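Mungate Tabletop Objects: Data Card

Version 3, released in April

Summary

Mungate Tabletop Objects is a collection of still pictures and written notes covering everyday items as they rest on household and office tables. The collection was prepared by the Ulleline group to support work on recognizing common objects, reading small displays, and describing surface condition in plain language. It contains 2,000 pictures of 93 individual objects. Each picture is accompanied by a short written note and a set of condition tags.

This card describes the contents of the collection, the way the notes were written, and the known limits of the material. Users should read the section on reflective objects before working with phones, tablets, spectacles, or glassware.

Contents

The objects are divided into groups according to how people use them. The largest group is personal electronics, which covers phones, tablets, earphone cases, chargers, and handheld calculators. Other groups cover writing materials, keys and small hardware, cups and glasses, and paper goods such as envelopes and receipts.

Objects were used in the state in which they were supplied. Phones were not wiped before a session, cups were not polished, and paper goods were not flattened. This is a change from version 2, in which all items were cleaned first. Users of the earlier release reported that models trained on it performed poorly on objects that had been handled in the normal way, and the cleaning step was dropped.

Tables differ in material and finish. The notes record the surface in general terms (wood, painted, glass, cloth-covered) and do not name a species or a manufacturer.

Directory layout

pictures/ – the picture files, grouped by object
notes/ – one text file per picture, using the same base name
tags/ – condition tags in comma-separated form
splits/ – lists for training and testing
CHANGES – differences between releases

The Nuva subset, formerly distributed as a separate download, has been merged into the main folders. Its files keep the prefix "nuva_" so that earlier results can be reproduced.

Splits

The collection is split by object. All pictures of a given object fall on the same side of the split, and 90 percent of the pictures are assigned to training. Users who make their own splits are asked to follow the same rule. Two pictures of the same phone on the same table are close enough to inflate a test score considerably.

Written notes

Each note is between one and four sentences long. The writer was asked to name the main object, say how it is resting, mention the surface, and record anything that affects how well the object can be seen. Writers worked from the picture alone and did not have access to the list of objects. A writer who could not tell what something was used a more general word.

Notes were checked by a second reader. Where the two readers disagreed about a fact, the statement was removed. Where they disagreed only about wording, the first version was kept. As a result, some notes are sparse, particularly those for partly hidden objects.

The style guide for notes was drafted by Zuleica Assunção and is included in the notes folder. It asks for common words, no brand names unless legible on the object, and no guesses about the owner.

Condition tags

Tags are drawn from a fixed list. The following are used most often:

glare – a bright reflection hides part of the object
smudge – marks consistent with handling are visible on a smooth surface
shadow – part of the object or table is noticeably darker than the rest
partial – the object extends beyond the picture
display_on – a screen is showing content
text_small – legible characters are present but occupy a very small area

More than one tag may be applied. The absence of a tag means that both readers considered it and rejected it, except in the Nuva subset, where text_small was not used.

Reflective objects
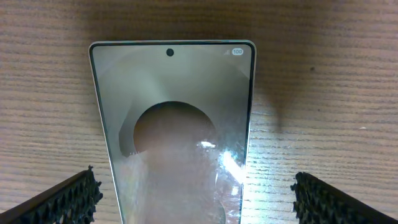 Phone screens account for most of the disagreements between readers, and the tagging rules were revised with them in mind. A screen may be readable in one area and lost in another, so glare is now applied whenever any portion of the displayed content is obscured, and it does not prevent the use of display_on or text_small. The phone on the wooden tabletop receives all three: a pinkish-white reflection covers much of the lower half of the screen, while the battery icon in the upper right corner can still be read as 100. It also receives smudge, for the fingerprint-like marks within the reflection, along with shadow and partial. Writers were instructed to describe wallpaper only as far as it can be made out, and in this case "a dark round shape on gray" is an acceptable wording.

Battery readings, clock times, and similar values are transcribed when legible and left out when they are not. They should be treated as text to be read. They carry no information about the age or working condition of a device.

Privacy

Screens that displayed messages, names, or account details were excluded during review. Envelopes and receipts were prepared for the project and carry made-up addresses. Requests for removal of a picture may be sent to the maintainers and will be handled in the next release.

Known limits

The collection is weighted toward objects found in offices and small apartments. Kitchen tools are few, and toys are absent. Lighting is uneven across groups: personal electronics were covered largely in the afternoon near windows, and the glare tag is accordingly more frequent there than elsewhere. Results for that group should be reported separately.

Notes are available in English only. The Trevaskis translation, which accompanied version 1, has not been updated and does not match the current file names.

Permitted use

The pictures, notes, and tags may be used for research and teaching. Redistribution of the complete collection is permitted provided that this card is included without changes. Modified versions should carry a different name and state which files were altered.

Citation and contact

Please cite the collection as "Mungate Tabletop Objects, version 3, Ulleline." Corrections to notes and tags are welcome and should give the base name of the file, the current wording, and the proposed wording. Corrections accepted after April will appear in the CHANGES file of the following release.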